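Feko Hand-Held Gripper Pair

Products > Data Collection > Hand-Held Grippers > Feko Pair

Sold by Barnosum
Availability: ships in 13 business days
Warranty: 6 months, parts and labor

Overview

The Feko is a pair of hand-held parallel grippers for recording two-handed work. The operator holds one in each hand and does the job with the fingers of the tool. Each gripper carries its own wide-angle camera, which looks down past the fingers at whatever is being handled. The recordings are used to train robot arms that have the same fingers fitted.

Most customers buy the Feko for household and laundry tasks. Cloth is hard to record well. It changes shape every time it is touched, and one hand often hides what the other is doing. With a camera on each tool, there is usually at least one clear view of the fold or the corner that matters.

The pair is sold as a set. Single grippers are available as spares to customers who already own a set.

What's in the box

Two Feko grippers, left and right
Two wide-angle cameras, mounted and focused
Two data cables
One set of spare finger pads
Hex keys for the finger plates and camera mount
Calibration board
Hard carrying case
Printed quick-start sheet

Recording software is a separate download. A recording computer is not included.

Working with clothing

Denim is a good test of a gripper. It is thick at the seams and stiff at the hem, and it doesn't slide over itself the way a T-shirt does. The soft pads let the operator take a pinch of a single leg or bring the fingers in over a folded bundle.

Heavy pieces such as jeans and work pants should be gripped a little way in from the hem, where the fabric is a single thickness. Gripping directly on a thick seam is possible, but the pads wear faster. For folding, we suggest working slowly for the first few sessions until the operator is used to judging the finger gap by eye.

Any steady surface will do. Beds, couches and tables are all common. A patterned cover is fine and adds variety to a data set, provided the garment stands out from it.

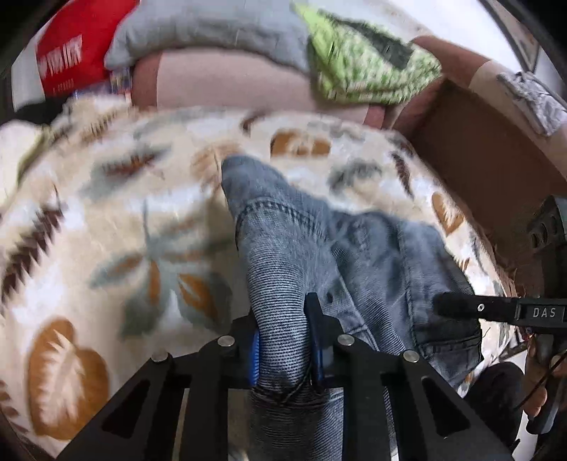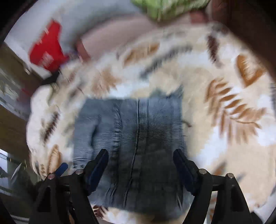

Blue denim on a leaf-print blanket, seen from the gripper camera. First view: the pads closed on a fold of the jeans. Second view: the fingers apart over the folded denim.

Fingers and pads

The fingers move in parallel and open to 90 mm. Closing force follows the operator's hand directly through the linkage, with no motor in between. The operator feels when the fabric is caught and can ease off without letting go.

Pads are held by two screws each and can be changed at the bench. Change both pads on a finger pair together. A worn pad next to a new one will pull thin fabric to one side.

We sell two pad types:

Standard pad. Suits denim, toweling, fleece and most packaging.
Soft pad. Suits knits, socks and thin cotton. It wears sooner than the standard pad.

Camera and recording

Both cameras record at 30 frames per second. The two streams and the finger opening are stamped with the same clock, so no manual alignment is needed afterward. The lens is a fisheye type, and the dark curve at the corners of the picture is normal. Leave it in the files. The calibration step expects the full picture.

Fast wrist movements will blur the view, especially in a dim room. Turn on the room lights and keep the hands moving at an even pace. If a whole session looks soft, check the lens for lint before changing any settings. Fleece and toweling shed a lot of it.

Recordings can be exported directly to Pevia, or saved as plain video with a text file of finger positions.

Fit with robot arms

Feko fingers bolt to the Auer wrist plate. Customers with other arms can order an adapter plate drilled to their pattern. Send us the drawing with the order. Adapter plates are made to order and cannot be returned.

Care

Wipe the pads with a damp cloth at the end of each day. Do not use solvent.
Check the pivots once a week for thread and hair wound around the pins.
Do not carry a gripper by its cable.
Store the pair in the case with the fingers open.

Common questions

Can one person run a session alone?
Yes. Recording starts and stops with a double squeeze of the right handle.

Does it work for left-handed operators?
Yes. The two tools are mirror images and either can lead.

Can the grippers be used near water?
No. Damp laundry is fine, but keep the tools away from sinks and open tubs.

Can I rent a set?
Rentals run for 30 days at a time. The carrying case and one set of pads are included. Request a rental quote through the order form and choose "Rental" under purchase type.

Spares and accessories

Standard pad set
Soft pad set
Data cable
Replacement camera, focused
Auer wrist plate screws
Adapter plate, made to order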